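Gripper swap notes, part two

Jan 16, 2024

Quick one, I have a train to catch and if I don't write this up now it will sit in drafts like the October one did.

So. Fridge tasks in the sim kitchen, same arm model, two grippers. The Jolano is the plain parallel thing with long stiff fingers. The Dinora is shorter, softer pads, way more compliance than I'm used to tuning. Everybody wanted to know which one deals better with trays and small food. Me too.

Setup was boring. Cirilo fixed the contact params over the weekend (thank you), fridge door joint finally has sane damping. Before that it would drift shut on the arm and every run ended in a weird hug. I ran 155 episodes per gripper, same seeds, same start poses. One wrist camera, one off to the side.

Trays first. Grip the rim, hold it level-ish, don't lose the food. Sounds easy. Isn't, when the load is all off center and the thing you're carrying rolls.

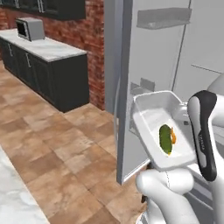
Jolano kept the food on the tray in 71 percent of episodes. Dinora almost 43, wich surprised me, I had it the other way around in my head. Soft pads let the tray sag and once it sags past a certain angle it's over, round things go. Hadiza says I should just crank the pad stiffness up. Tried it. Better, but then why use soft pads at all.

Where the Dinora wins is single objects. Lemon, egg, anything that doesn't like being squeezed. Far fewer pop-outs. With the Jolano I had to drop the closing force so low that the controller started hunting, you can hear it in your head even though it's a sim.

Which gets me to controllers. Started on position control, moved to impedance after nine runs because I couldn't stand watching it. Gains are still not great. If anybody has a decent starting point for a tray-sized load on a seven joint arm please mail me. Lucian sent me his numbers from the Nwachukwu project but his arm is a lot heavier and mine just went floppy.

Other thing I keep getting wrong – reach. Both gripper models change the tool offset and I forget to update it, every single time. So now I take the gripper off completely and drive the bare flange toward the shelf first, see where the elbow ends up, see how close the wrist gets to the door handle, then put the gripper back on and fix the offset. Takes five minutes. Saved me at least two evenings already.
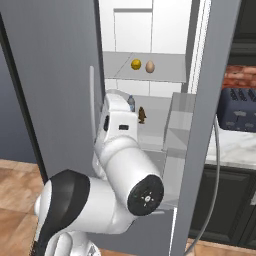

Bare flange reach check, lemon and egg on the upper shelf.

Wrist clearance on the door side is the real limit, more than the gripper. Not sure there's a fix except moving the base, and then I'd have to redo all the seeds. Hauwa thinks opening the door wider would do it. Maybe. Will try.

Camera notes, short: side view is much better for tray tilt. Wrist view is pretty useless for that, fingers block too much. Fine for the egg though. I might drop the resolution on both, training is crawling.

Still to do:
Dinora with stiffer pads, full set of seeds
Jolano with the rubber tips Janaína modeled
gains, gains, gains
rename the log folders, they are a dissaster

Comments are open again btw, the spam filter was eating everything. If you mailed me about the Laltberg controller I did see it, will answer once I'm back.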